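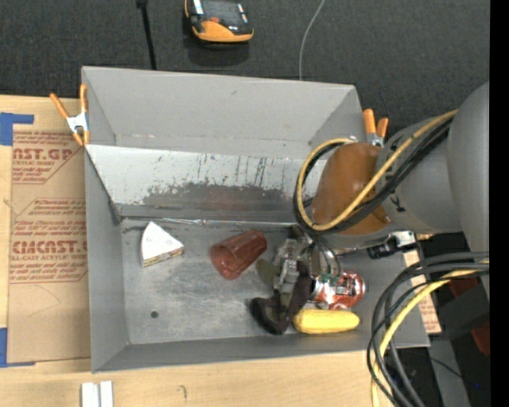 Fig. 1. Gray sorting bin on the table: wedge, red cup, can, corn.

Home Organization, session 2: Sorting a mixed bin
Handout, Dec 10, 2019

Picking up from the end of last time (drawers). Today = open bins. Bring this sheet to the practice hour, there won't be spare copies.

Main idea
A mixed bin is any open container where things get dropped without a plan. Play food, cups, cans, stuff off the counter. Every house has one. Big flat floor, no dividers, so things spread out and lie on their sides. See Fig. 1: cup on its side, can on its side, corn down by the near wall.

Terms
Floor - the bottom of the bin. Scratches are fine, cracks are not.
Near wall / far wall - from where YOU stand. Please use these in your write-up, not "front" and "back", we lost ten minutes to that in March.
Leaner - anything resting on something else.
Roller - round in section, moves if you bump the table. Cups, cans, corn.
Sitter - flat side down, stays put. The wedge in Fig. 1 (cake? cheese? class can argue) goes here.

Order of work
1. Look first. Hands off the bin until you've named what's in it.
2. Sitters out, set them on the left of the table.
3. Rollers next. Long ones parallel to the table edge.
4. See-through things last if you can. Easy to miss against a dark bin, less so if colored like the red cup. Ribbed plastic gives you some grip.
5. Wipe the floor of the bin. Dry cloth.
6. Put back by group, not by size.

Groups we use
Food shapes: wedge, corn
Drink things: cup, can
Anything else: goes in the "ask" pile. Keep the ask pile small, if it's over a handful your groups are wrong.

Some of you will want to group by color. Works OK for a shelf. For a bin it falls apart fast, the red cup and the red and silver can end up together by luck and then where does the corn go.

Bins, which to buy
The Zilia is deep, stacks well, hard to see into. Trunix is shallower and wider, better for a class. Pace makes a lid that almost fits both. Do not buy the lid. Inside depth should let you touch the floor without bending your wrist, about 20 cm for most people. Light table under a gray bin helps, you can see the rim.

Common mistakes
- tipping the whole bin out. Rollers go on the carpet
- stacking a can on a cup
- starting in the middle. Start at one wall and work accross
- sorting whats easy and leaving the rest for "later"

Homework
One bin at home, before and after list, half a page. Worth 20 of the 70 points for this unit. Sultodance worksheet pages 1 and 2, skip the box about labels, we do labels next session.

Read ahead: shelves, short section only.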